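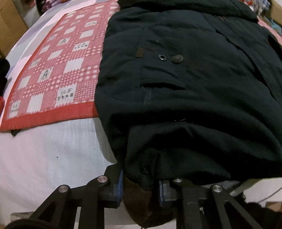 marginwalker
May 28, 2018
I finished the Juhász collection last night, the second one, Warov Elegies, and I've been going around all day wanting to talk to somebody about it, so you all get to be the somebody. It's a whole book about a brother's two years in the county jail at Falton, and so much of it is told through what he was wearing when they took him in. The long middle poem is just the property list, item after item, and when it gets to the coat I had to put the book down for a bit. Mine is spread out on the bed as I type, nearly black, with the brown ribbed cuff and a snap by the pocket, and I kept looking over at it and thinking how a clerk would put that down in six words and move on to the shoes. Has anyone else read it? I'd love to hear what you made of the ending, which I'm still not sure I followed.

paperlantern
Oh, I'm so glad someone started a thread on this! I read it over the winter and have been pushing it on everyone at work. The property list is the best thing in it, I agree. What I loved was that the poet lets the clerk's spelling mistakes stand and never comments on them. As for the ending, I took it that the brother is home and is being asked to sign for his things, and he won't. The blank line is where the signature would go.

oldstacks30
I'm going to be the grump here, and I hope you'll forgive me. I thought the list went on far too long. I understand why it's there, but by the third page I was skimming, and I don't believe a poem should make me skim on purpose and then feel bad about it. The short ones in the first section, especially "Visiting Hours, Damstead," did more for me in 14 lines than the list did in the whole middle of the book.

marginwalker
I don't mind a grump at all! I'd say the skimming is where it got me, though. I caught myself doing it and then there was the coat. But you're right about "Damstead," I've read that one aloud to my dog.

inkwell_jo
Sort of with oldstacks. My trouble was with whose story it is. The brother never gets to speak until the last section, and even there it's in italics, so I couldn't tell if those were supposed to be his letters or the sister imagining them. Did anybody find a note about it?

paperlantern
There's a note in the back, after the acknowledgments, very small print. The italics are hers. The only words that come straight from him are the number, 3294, which he recites in the bus poem. I missed it the first time through too.

inkwell_jo
Well, that changes the bus poem completely for me. I'll have to go back to it tonight.

oldstacks30
All right, I'll give the list another try, slowly this time. I'm keeping my opinion in reserve. Does anyone know if the first book is still in print? My library has it listed as missing.

paperlantern
I think they only printed 200 of the first one, so good luck. I have a copy and would be happy to mail it to you if you promise to send it back by September. Message me your address.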